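Keeping the Dish Cell Alive: Setup and Maintenance of One Robot Arm
Semester project report, submitted 10/16/21

What I signed up for

When the project list came out I picked the dish cell, mostly from the title, and figured I'd be writing clever code all fall. What I got was a hex key, a roll of cable ties and a logbook with the previous student's coffee on it. I'm not complaining! I learned more about robots from this than from the two courses I took before it, and I'd take it again. But if you're reading this to decide whether to sign up next year, know that it's a hands-and-knees kind of project.

The cell is one arm, one gripper and one table. Its job is moving plates from a dish rack to a crate with a towel in it. The arm hangs over the table on a frame from Erkmont, and the gripper is controlled through a little module that came from Soltia. The software that runs the sequence is called Nedelcu (our lab's name for it, please don't ask me how to say it). My part was getting the cell running again after the summer and then keeping it running while other people used it for their own projects.

State of the cell in September

Not great. The arm powered up fine, but the gripper dropped off the network whenever the wrist turned past a certain point. The logbook had 781 entries from the year before, and a depressing number of them were just "gripper lost, restarted." So I read them. All of them, over one weekend, with a highlighter. The dropouts clustered on moves where the wrist rolled to the right while the arm was reaching low, and that smelled like a cable to me.

It was a cable. Somebody had tied it down tight just above the flange, so every time the wrist rolled, the connector took the pull. I unplugged it and found one pin sitting a bit lower than its neighbors. I ordered a replacement from Zuvico, and while I waited I redid the whole cable run.

Rerouting, first try and second try

My first try was too neat. I'd bundled everything into one sleeve, tight against the arm, and it looked fantastic for an afternoon. Then I ran the wrist through its full range and the sleeve went stiff as a broomstick at one end of the travel. Off it came.

On the second try I left big, loose loops. I held the end of each cable, had my lab partner jog the wrist slowly to both limits, and only tied down once I'd seen how much slack the worst pose wanted. I added 40 mm on top of that. The loops look messy and visitors do comment on it, but the gripper hasn't dropped out once with the new cable in. The one thing to watch is a loop hanging low enough to catch on the rack, so I now run every new pose at slow speed before letting it go at normal speed.

The bracket

The module sits on a bracket on the side of the gripper, and the bracket screws kept working loose. You could feel it with a fingertip – just a tiny wiggle. I cleaned the threads, put on medium threadlocker and marked each screw head with a paint pen so that anyone can see if it has turned. I check the marks every morning. Cheapest fix of the whole semester and probably my favorite.

Teaching the grip again

With the gripper mounted properly, all the old taught positions were off by a hair, so I retaught them. The plate gets held by the rim, near the top edge, and it goes into the crate standing nearly upright. There's a towel folded in the bottom of the crate, and that towel caused me more grief than the arm did. If it's folded differently, the surface sits higher or lower, and then the plate either touches down early or gets let go with a gap under it.
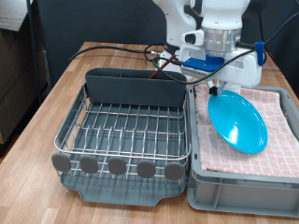 I spent a whole afternoon on the height of that release point. Too low and the arm pushes the plate down against the towel and the rim slides in the fingertips. Too high and you get a little clack when it lets go, and I wince every time. In the end I stopped chasing one perfect number and had the arm creep down for the last stretch until the force reading changed, then open. It's slower, but it puts up with a badly folded towel, and people are always going to fold it badly.

How it's been running

After the rework I logged some 600 cycles. We had 2 stops in that time, and neither was the gripper dropping out. One was a plate left crooked in the rack and the other was me leaning on the emergency stop with my elbow.

Routine for whoever gets it next

Before the first run, look at the paint marks and wiggle the module. Wipe the fingertips with a damp cloth and let them dry. Jog the wrist to both ends and watch the loops while it moves. Push the rack and the crate back against their tape corners, because they creep. Refold the towel flat.

Once a week, unplug the gripper cable with the power off, look at the pins and plug it back in. Write it in the logbook even if everything's fine.

Still open

I never got to the fingertip wear. The pads feel smoother than the spares in the drawer and I suspect they'll need swapping before spring, but I didn't measure anything. The spares are in the second drawer, under the Zuvico box.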